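Skovholm Street Residence: Indoor Air and Heating Retrofit
Progress report, August 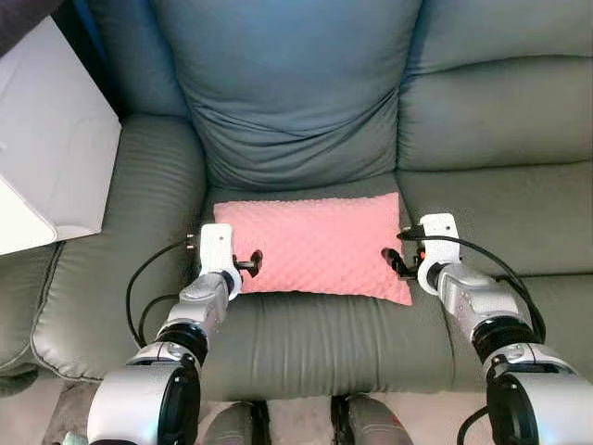 The Pokine office asked in its reply to the last report why the ventilation work had been moved ahead of the boiler replacement, and whether the change affects the second payment. It does not. The payment is tied to commissioning of the first 8 air handling units, and that milestone was met.

Work completed
Units 1 through 8 are installed and balanced on the ground and second floors. Supply air was measured at each register with a flow hood, with doors closed and again with doors open. Readings in the shared lounges were within the design tolerance. Two bedrooms on the north side read low and were corrected by resizing a branch damper. Duct leakage tests were passed on both floors.

Window seals have been replaced in 39 of 136 rooms. The remaining rooms follow floor by floor as residents agree to access times. Seal work is done between 9 a.m. and noon.

Boiler replacement
Trivadano confirmed a revised ship date for the condensing boilers. The delay comes from the burner assemblies and is outside the control of the project. The existing boilers were serviced in May and will carry the building through the start of the heating season if needed. The flue liner has been inspected and can be reused above the roof line. The lower section must be replaced.

Monitoring
Carbon dioxide, temperature and relative humidity are logged every 8 minutes in the lounges and corridors. The baseline set was closed at the end of June. Overnight carbon dioxide in the second floor corridor is lower than in the baseline set, but the comparison covers summer conditions only and should not be used for the final evaluation. One logger lost its clock setting after a battery change, and its data for July have been excluded.

Budget
Spending is on plan except for controls wiring, which is over by $1,425. The overrun is due to a conduit run that did not appear on the original drawings. It has been charged to contingency. No change to the total grant is requested.

Open items
Cheng Mechanical to submit the revised control sequence for night setback. Fire damper certificates for the second floor are outstanding. Approval of the flue detail is needed from the city before the lower section can be ordered.

Next period
Units on the third floor, continued seal replacement, and delivery of the boilers if the ship date holds.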